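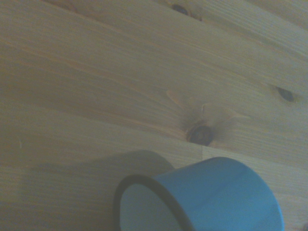 Shop > Surface care > Oils and waxes > Stalero Board Oil

Stalero Board Oil, clear, matt

Back in stock after the April gap. Same tin, new lid (the old one stuck, we know, sorry).

For bare softwood indoors. Pine mostly. Tables, shelves, worktops away from the sink. Not for floors, ask us about Firton for those.

Goes on thin. Really thin. Most of the complaints we get are too much oil left sitting on top and going tacky. Wipe on with a cotton rag, leave 30 minutes, wipe off everything that hasn't gone in. Next coat the day after. Three coats for a table, two is enough for shelves.

Knots: they don't drink it. Oil sits on them and stays shiny if you let it, so buff those first and buff them again before you go to bed. Resin still weeping? Meths on a rag, let it dry, then oil. Lovisa Nyberg in the workshop does a light sand at 180 over the knots only, says it helps. Your call.

Colour. Warms up pale pine a fair bit, more on the second coat then the first. If you want it to stay pale get the white version, Anano do a decent one and we stock it.

Rags: lay flat outside to dry or soak in water before binning. Do not scrunch up and leave in a bucket. Oily rags can catch fire by themselves. Please read that bit twice.

Price £22 a tin. No samples at the moment, Parveen is sorting small bottles but they havent arrived. Trade orders, email Parveen Gondal with your account number.

Collection from the side door, ring the bell.

Last updated: June 2019

Related items
Firton Floor Oil
Anano White Oil
Vaněk cotton rags, bag
Stalero Wax Paste
Sanding block, cork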